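4.2 Household costs and the worries of renters

The second part of the survey asked the tenants how they pay for their basic needs after the rent is paid. We received 308 completed forms from the two districts of Plurnside where the rents increased most. From these, 240 forms contained enough information on income to be used in the comparison. The other forms are kept for the open questions only, because the answers there do not depend on income.

We call a household "stretched" when the rent and the heating together leave less than 100 dollars per week for each adult. This limit was proposed in the earlier work of Raju on the Gander estate, and we keep it without change, so that the two studies can be compared. It is a simple limit and it has a weakness. It does not see the difference between a person who has savings and a person who has none. For this reason we added a question about what the household would do if a bill of moderate size came tomorrow.

The answers to this question were more informative than we expected when we designed the form. Many stretched tenants wrote that they would ask a relative. Others would delay the rent, and a smaller group would sell something from the home. The last answer was given more often by older tenants, who have lived in the same apartment for a long time and who own few things of high price. In the interviews they spoke of this with some shame, and the interviewer was instructed not to continue if the person wished to change the subject.
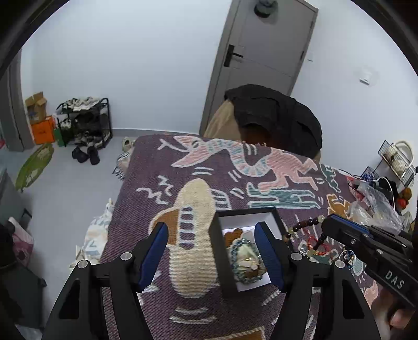 Figure 5. Small personal items in an open box, with a bracelet of translucent beads.

The value of such belongings is difficult to enter in a household budget. Standard surveys of wealth ask for cars, bank accounts and sometimes furniture, but they have no line for small things. A bead bracelet like the one in Figure 5 would normally be recorded as zero, together with everything else that is kept in the same box. For the tenant the value can be of another kind, and losing the object is felt as a loss also when the money received is very low. We therefore asked for two values in the interviews: what the person thinks a buyer would pay, and the smallest sum for which the person would agree to sell. The second value was higher in nearly all cases, and for several objects the person refused to name any sum.

We do not claim that the distance between these two values is a measure of mental health. However, tenants who had already sold a personal object in order to pay the rent reported worse sleep and more days on which they could not concentrate at work. The relation stays when we compare only tenants with similar income. It becomes weaker when we also take into account the number of moves since November, and we think that moving and selling are partly the same event, as a smaller apartment has less space for belongings.

A possible objection is that people with poor sleep remember their losses better. We cannot exclude this with the present data. The employers in the Kerekes industrial park agreed to share records of absence, but the records do not name the worker and cannot be joined to our forms. They show only that absence is higher in the weeks in which rent is due. The same pattern was not found in the Ceda housing cooperative, where the rent is taken in small parts with each salary payment. The cooperative differs from the private market in several other respects, for example in the age of the buildings and in the length of the contracts, and the comparison must be read with care.

For local policy the timing of the payment may be of interest also in places where the level of the rent cannot be changed quickly. Several tenants said that they could manage the sum itself but not the date. Section 4.3 describes the answers of the landlords to the same question, and the reasons they gave for keeping one fixed date in the month.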